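Care of Storage Bins and Divided Containers
Household Services Leaflet 36, Promholm Residents' Office

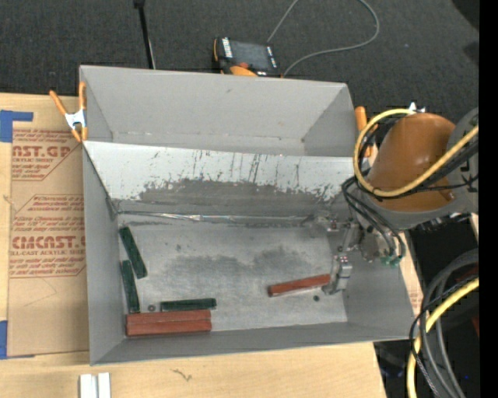 Containers used every day for tools, toys or pantry goods should be cleaned on a regular schedule, and not only when they begin to look dirty. Empty the container fully before washing and set the contents on a clean towel. Wear tends to gather where items slide or rub, and a sloping divider is a common spot: the gray one between the two sections here has thin dark scratches near the top and a broad worn patch lower down, where the lighter surface has been rubbed away. A worn patch will not wash off, and scrubbing it with steel wool will only make it larger.

For general cleaning, mix a small amount of dish soap with warm water and apply it with a soft cloth. Work from the top of each wall toward the floor of the container. Seams and corners hold grit and should be cleaned with an old toothbrush, then rinsed and dried by hand. Do not leave water standing along a seam overnight.

Dark smudges may be treated with a paste of baking soda and water. Leave the paste in place for ten minutes, wipe gently and rinse. Residents should test any product on a hidden area first — the underside is usually suitable.

Heavy containers should not be dragged across wooden tabletops. Felt pads may be attached to the base, or a folded cloth placed underneath. Pads should be checked each March and replaced when they become thin or hard.

Containers with cracked walls or sharp edges should be taken out of use. They may be left at the Ngubane Street collection point, Bay 124, during posted hours. Lids and loose dividers should be tied together before drop-off.

Questions about this leaflet may be directed to Anel Jacobs, Household Services, extension 702.

Revised 10/15/20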